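4.2 Slowing down near the board

I'll admit we spent far too long on this bit. Our first controller ran one speed limit from the parked pose all the way to contact, and it was fine on the foam mock-ups Ainhoa Vallejo cut for us. Then we moved to real desktop computers, with cables everywhere, and the planner (we call it Trostis) started stopping dead every time the depth estimate jumped by a few millimetres. Shiny case metal does that to you!

So we split the approach in two. Trostis plans the long move into the case as before and hands over at a stand-off point 76 mm above the board. From there a much simpler loop takes charge, using only the wrist camera and the finger current. It re-estimates the slot direction on every image, throws away any estimate that disagrees with the last one by more than 14 degrees, and creeps forward. Amr Ashour wanted a learned policy for this stage and may yet get his way, but the simple loop was easier to debug late on a Sunday.

The awkward part is that our own fingers block a good chunk of the view. We mask them out using the joint angles, so the slot finder never sees them, and it has to make do with whatever board is left (Figure 2). Long straight edges are what it likes best, and memory slots are lovely for that. Loose wiring is the thing it likes least, as a taut cable looks a lot like a slot edge if you squint, so we also check each candidate line for a parallel partner.
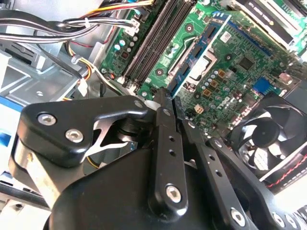

Figure 2. Wrist camera view with a fingertip at the edge of the board, near the memory slots.

4.3 Logging and replay

Every approach is saved with its images, joint angles and planner state, and we can replay the lot offline against a new slot finder. We kept 700 of them for tuning.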